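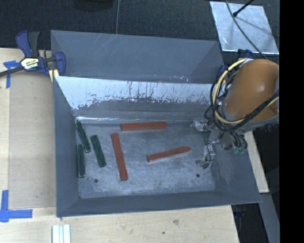

Skokwood, March

Speaker notes – buying recycled resin on contract, afternoon session

Thank Karla Olvera for the intro. Say who I am, that I buy recycled polyethylene for Tapia, and that I have been doing it for eight years. Most of the room sells to people like me, so keep the basics short.

Start with the question Karla sent over: why do buyers keep going back to spot when they say they want contracts? My answer is that the contracts we get offered are mostly spot deals with a longer date on them. The price is reopened every month, the volume is "best efforts," and the spec has a range wide enough to cover two grades. If that is the offer, I may as well call around.

Slide 2. Three kinds of price clause we have signed:

Fixed price for six months. Simple to run. We paid over the market for most of the last one and the seller was short on deliveries when it went the other way. Apolinar Palacios will probably bring this up from the floor, he was on the other side of it. Let him.

Linked to virgin resin, minus a discount. Common, and I don't like it. Virgin drops when a new plant starts up or when imports come in cheap. None of that changes what a washer pays for bales. Last year the link pushed our supplier under his own cost and he stopped shipping.

Linked to bale cost plus a conversion fee. What we use now with Andow. The bale part moves every month, the fee is set once a year. Both sides have to show their papers, and some sellers don't want to do that.

Pause for questions here if it is before 2:30. If later, go on.

Slide 3. Quality. Keep this one short, Yatziri Cisneros covers testing after the break. Only make the point about money: a load that fails on melt flow costs us the freight both ways and a line change. Our claims clause used to give the seller 30 days to answer. It is now seven. Claims went down, mostly by getting the arguments over with while the load was still in the yard.

Slide 4. Volume. We ask for a floor and a ceiling every quarter. Below the floor, the seller covers the difference. Above the ceiling, it is open to talk. Gumaro Quezada at Biken told me his lenders like the floor more than they like the price, and he said I could repeat that. More than six suppliers turned us down before one took it.

Slide 5. What I would ask sellers to bring to a first meeting: bale sources by region, last year's shipped volume by month, and the name of the person who answers claims. Not the brochure. We read it already.

Color. Someone always asks. Natural still carries a premium over mixed color, and I am not going to give a number with competitors in the room. Say that plainly and move on.

Imports, if asked: we take some offers, we have not signed any. Lead time is the trouble – prices can move twice before the container lands.

Close by handing over to Shirley Dunmore for the panel. Leave slide 5 up. Contact sheet is at the back by the door.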